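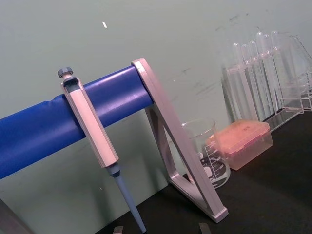 # Vostmont 启动慢性皮肤病同质化诊疗合作项目,Skindix 与 Gelow 共同参与

**1月13日,Vostmont 新闻办公室发布**

区域医疗服务机构 Vostmont 今日宣布,与皮肤健康评估机构 Skindix、患者支持组织 Gelow 签署合作协议,在所属9家诊所推行慢性皮肤病同质化诊疗。项目重点覆盖特应性皮炎、银屑病及慢性荨麻疹,首批工作自4月起实施,为期2年。

慢性皮肤病病程长、易反复,对睡眠、工作和心理状态均有持续影响。长期以来,部分患者的主诉在基层门诊中未得到充分记录。瘙痒程度、夜间觉醒、因病缺勤等信息往往散见于病历各处,接诊医师更替后难以延续。深肤色人群的红斑表现与教材常见图例存在差异,老年患者的瘙痒则容易被归为一般性皮肤干燥,由此造成的转诊延误值得医疗机构重视。

Vostmont 医疗事务负责人 Touran Mahmoudi 表示:“同一位患者在不同诊所就诊,应当得到一致的评估和同样及时的转诊。过去我们在这方面做得不够。本次合作首先要解决记录方式不统一的问题,此后才谈得上比较疗效、调整资源。”

根据协议,各参与诊所将采用统一的初诊问询表。问询表共27项,涵盖症状、既往用药、职业接触史、家庭照护负担及情绪状况,由患者在候诊期间填写,也可由护理人员协助完成。评估结果随病历流转,复诊时须由接诊医师逐项核对并更新。

**图:实验室台面,蓝色横杆上悬挂一支单道移液器。**

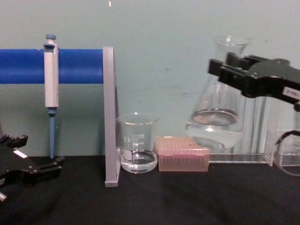 图:黑色台面上的实验室用品。

## 转诊与用药管理

项目对转诊时限作出明确规定。凡初诊评估达到中重度标准,或常规外用治疗未见改善者,诊所须在7个工作日内完成向专科的转诊申请,并将受理情况告知患者。专科医师出具意见后,原诊所继续承担随访责任,不得以转诊为由终止日常管理。

在用药方面,协议要求各诊所规范外用糖皮质激素的使用说明,以书面形式告知用量、部位和疗程。对于需要系统治疗的患者,用药前检查与用药后监测由专科统一安排,诊所负责提醒与登记。妊娠期、哺乳期妇女及儿童患者另行制定用药告知文本,由 Gelow 组织患者代表审读后启用。

Skindix 项目主管 Kazimír Slanina 表示:“评估工具必须适用于不同年龄、不同肤色的患者。我们将向参与诊所提供相应的培训资料,并按季度反馈填写质量。数据缺失较多的诊所会得到针对性的支持,相关结果不用于个人绩效考核。”

Gelow 将设立患者咨询专线,并在各诊所安排定期说明会,内容包括日常护理、复发识别、就诊准备及职场权益。患者参加说明会无须缴费,也不以加入本项目为前提。

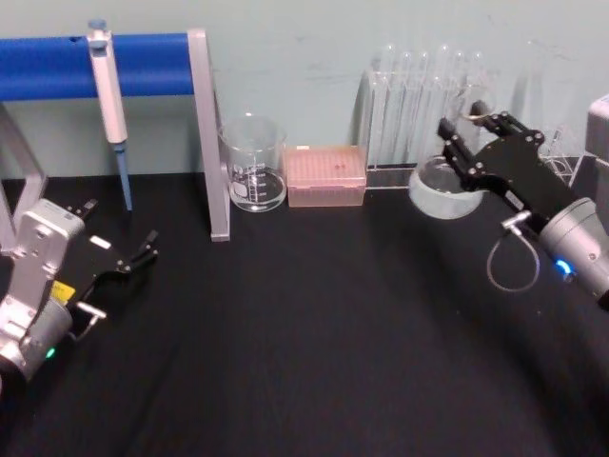

第2期 · 第7页

## 数据保护与监督

项目所收集的信息仅用于诊疗及服务质量改进。用于汇总分析的数据在离开诊所前须去除可识别身份的内容,患者可随时撤回授权,撤回不影响其后续就医。数据保存、访问权限及销毁程序由 Vostmont 信息管理部门制定,并接受独立评估机构 Safavi 的审查。

Safavi 将就项目执行情况出具中期与终期报告,重点审查转诊等待时间、问询表完整率以及不同人群之间的诊疗差异。报告全文将在 Vostmont 官方网站公布。如中期报告显示某一群体的等待时间明显偏长,合作各方须提交书面整改方案。

项目经费由 Vostmont 与 Skindix 共同承担,不接受药品及医疗器械生产企业资助。参与诊所的现有预约方式和收费标准保持不变。

## 参与方式

已在 Vostmont 所属诊所建档的慢性皮肤病患者,可于复诊时向接诊医师提出参加意愿。新患者可通过各诊所前台登记。未成年人参加项目须由监护人签署知情同意书。行动不便者可申请电话评估,由诊所护理人员在约定时间联系。

## 关于 Vostmont

Vostmont 是一家区域性医疗服务机构,提供全科、皮肤科及慢性病管理服务。

## 关于 Skindix

Skindix 从事皮肤健康评估工具的开发与培训,服务对象为诊所及公共卫生机构。

## 关于 Gelow

Gelow 为慢性皮肤病患者及其家属提供信息咨询与互助支持。

**媒体联络:** Vostmont 新闻办公室。采访申请请以书面形式提交,并注明媒体名称、采访提纲及拟刊发日期。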